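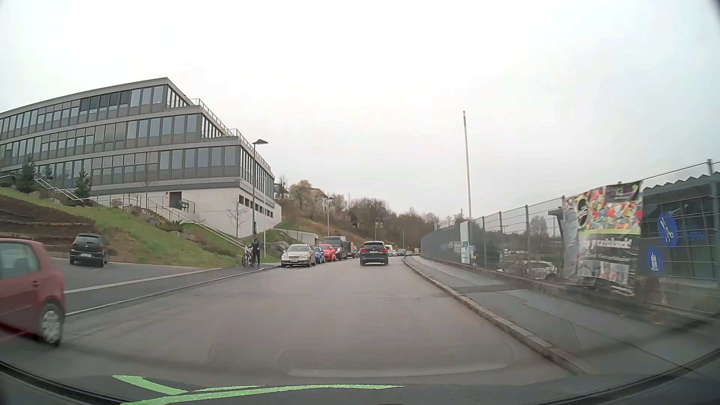
The Long Road to Work

When the Amus furniture plant moved to the edge of Belby, 293 people had to work out a new way of getting there. The old building was a short walk from the train station. The new one sits past the ring road, beyond the last bus stop, on land that used to be a gravel yard.

Marloes Aerts was one of the 293. She has worked in the upholstery shop for most of her adult life and had never owned a car. For the first few weeks she took the train, then the bus, then walked the rest on the shoulder of the road. The trip took 79 minutes each way. Before the move it had taken 20.

"I timed it because I wanted to complain to someone," she says. "Then I couldn't work out who."

She bought a used hatchback in September. The payments, insurance and gas take up a good part of what she used to save.

Her story is a common one in Belby, where employers have been leaving the center for more than a decade. Land is cheaper outside. Trucks can get in and out. The town gives a tax break to firms that build in the new business zone, and most of the firms that took it, including the parts supplier Zetex, had good reasons to want the space. What the tax break did not pay for was a way to get the workers there.

Inmaculada Miranda runs a small office that studies commuting for the regional council. She spent last winter asking employees in the zone how they travel, how long it takes and what they would give up to make it shorter. She got over 1000 replies, far more than she had planned for, and she read the handwritten ones herself.

"People wrote on the back of the form," Miranda says. "They wrote about day care closing before they could get there. One man drew me a map."

The replies showed a gap between those who drove by choice and those who drove because they had no other way. The first group mostly complained about parking and lights. The second group talked about money. Many had bought a car they did not want, and some shared one with a relative on a different shift, so that one person was always early or always late.
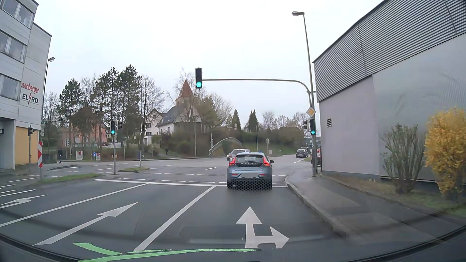
Photo: Nerea Calvo

Long commutes cost more than gas. People who spend a large part of the day getting to and from work have less time to sleep, cook and see friends, and those are usually the things that go first. Aerts gave up a choir she had sung in since school. Practice starts at six, and she could not be sure of making it.

Ainhoa Collado, who works the early shift at Zetex, leaves home at 4:40 in the morning. She likes the drive in. The streets are quiet and she listens to the radio. The drive home is the part she dreads, when the schools let out and the traffic backs up from one light to the next.

"I get in the door and I sit on the stairs with my coat on," she says. "My daughter knows to give me ten minutes."

Collado tried carpooling. Zetex put up a sign-up sheet by the time clock, and she rode with two coworkers for most of a spring. It ended when one of them changed shifts. The company did not replace the sheet.

A few employers have gone further. Kassab, a food packing firm at the north end of the zone, started running its own shuttle from the train station after losing new hires in their first month. Unai Alcaraz, the site manager, went through the exit forms and found the same answer again and again. People liked the job well enough and could not stand the trip.

The shuttle makes 2 runs before each shift and the same after. It costs the firm less than Alcaraz expected, mostly because he was already paying to train people who then quit. He has offered seats to neighboring companies if they will share the bill. Amus has said it is looking at the numbers.

The bus operator says it would extend its route if the town covered the first few years of losses. The town says the firms should pay, given the tax break. The firms say they were told a bus was coming. Each of them has a letter that seems to back up its side, and Miranda has copies of all of them in a folder in her office.

A public meeting on the route is set for 9th May at the library, in the evening. Miranda asked for it to start at half past seven so that people on the day shift could get back into town.

Aerts plans to go. She has asked to speak, and she has the sheet of paper where she wrote down her travel times during those first weeks, morning and evening, in pencil. She still has the car, and says she would sell it the week a bus started running.

Collado will be asleep by then. She filled in a comment card and gave it to a coworker to hand over. It asks for a bus at five in the morning, and for a shelter at the stop.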